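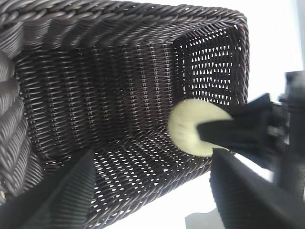
Trilia anuncia digressão de primavera e novo álbum, "Forsyth"

21 de fevereiro de 2020 – Os Trilia regressam à estrada em abril com uma digressão de 8 concertos em salas portuguesas e com um disco novo na bagagem. "Forsyth", o terceiro álbum da banda, sai pela editora Branum em vinil, CD e formato digital, e as primeiras datas já estão à venda.

Gravado ao longo do inverno numa antiga escola primária perto de Viseu, "Forsyth" reúne onze canções que a banda tocou quase sempre ao vivo, com todos os músicos na mesma sala. Há mais guitarras do que no disco anterior, há um quarteto de cordas em três faixas e há, pela primeira vez, um tema cantado a cinco vozes, sem qualquer instrumento. A produção ficou a cargo de Niall Cowie, que também toca piano elétrico em "Meia Maré", o primeiro single.

"Cheguei com um plano para cada canção e ao segundo dia já tínhamos deitado fora metade", conta Niall Cowie. "Eles tocam uns com os outros de uma maneira que me deixou a rir sozinho na régie. Quis que o disco soasse a isso, com as cadeiras a ranger e tudo."

A digressão arranca no Porto e passa por Braga, Aveiro, Viseu, Coimbra, Évora e Faro antes da noite final em Lisboa, a maior sala em que os Trilia alguma vez se apresentaram em nome próprio, com lotação para 4.000 pessoas. Será um salto enorme para um grupo que há poucos anos enchia cafés-concerto! Na última passagem pela capital, a banda tocou para 3.142 espectadores e fez dois encores, o segundo com o público a cantar "Varanda Norte" do princípio ao fim.

O alinhamento vai mudar de cidade para cidade. O álbum novo será tocado na íntegra em Lisboa e no Porto, e nas restantes datas a banda vai recuperar canções dos primeiros EP, algumas das quais nunca saíram da sala de ensaios. O quarteto de cordas acompanha o grupo em todos os concertos.

As primeiras partes ficam entregues aos Fudness, dupla de Setúbal que mistura eletrónica e percussão tradicional – e que os Trilia descobriram num festival de verão, a meio da tarde, perante umas 200 pessoas que não pararam de dançar.

Os bilhetes estão disponíveis nas bilheteiras das salas e nos pontos de venda habituais. Quem encomendar o vinil diretamente à Branum recebe um livreto com as letras manuscritas e fotografias das gravações.

Os pedidos de entrevista e de acreditação para os concertos devem ser dirigidos ao gabinete de imprensa da Branum, com indicação do órgão de comunicação e da data pretendida.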